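Collecting your first batch of demos in simulation

I promised a few people on the Farnar forum that I'd write up how I collect examples for my pick-up-the-fruit policy, so pull up a chair. I do all of this in simulation, on an ordinary desktop, with a cheap game controller. You don't need a real arm for any of it!

I'm assuming you've already got a simulator running and can drive the arm about without it flying off into space. If you can't yet, go and do that first (my February post covers the controller mapping) and come back.

Step 1: Decide on one job

Pick something you can say in one short sentence. Mine is "pick up the orange". My first go was "tidy the table", and I spent a whole Friday recording things I later threw away, as half my demos put the fruit in one place and half in another. Write the sentence down and stick to it.

Step 2: Set up the table

Put in the thing you want picked up and at least one thing you don't. Then shuffle where they start before every recording. I let a little script do it, because when I place things by hand I put them in the same comfy spot every time. Keep everything inside the arm's reach, and try the far corners yourself before you trust the script with them.

Change the lighting too, if your simulator lets you. Shiny tabletops are good for this.

Step 3: Record

My routine for each demo goes like this:

Reset the scene and wait 2 seconds for everything to settle.
Press record.
Drive the arm in, grasp, lift, hold still for a moment.
Stop recording, then mark it good or bad straight away.

Do mark them straight away. I once left it until the evening and couldn't remember a thing about any of them.

Go smoothly, and don't worry about being fast. If you fumble a grasp and then recover, keep it! Diễm Lã talked me into that one. I used to bin every wobbly attempt, and my policy had no idea what to do after a miss. I only throw out the ones where I gave up or knocked the fruit off the table.

I aim for 200 good demos, in sittings of around 70. Any more than that in one go and my thumbs get lazy, and you can see it in the data.

Step 4: Look at what the camera got

Please don't skip this bit. Before training, open a handful of camera images from each sitting, full size, and look at them properly. You want to know whether the object is in view when it matters, whether glare is washing bits out, and whether the colours stand apart from the table. The close-up view is the one I check most carefully, as that's where the policy gets its last bit of aiming from.
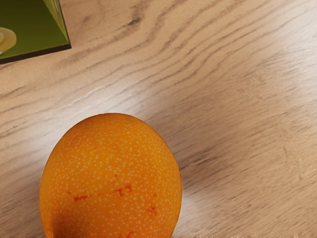

Close-up view from the simulator: the orange low down, one corner of the green box at top left, and a good bit of glare on the wood.

I'm happy to keep images like this one. The orange runs off the bottom but there's plenty of it to go on, and it's nicely clear of the grain. If the fruit were missing from image after image, I'd tilt the camera and record the sitting again.

Step 5: Save it sensibly

One folder per sitting, one file per demo, and a plain text note with the job sentence, the camera settings and anything odd. Hold back a few demos for testing and don't let them sneak into training. I keep 3 copies of the lot, since the time I didn't.

Next post will be the training run itself, once I've sorted out my learning rate. If your controller drifts, post the model in the comments and I'll send you my dead zone settings.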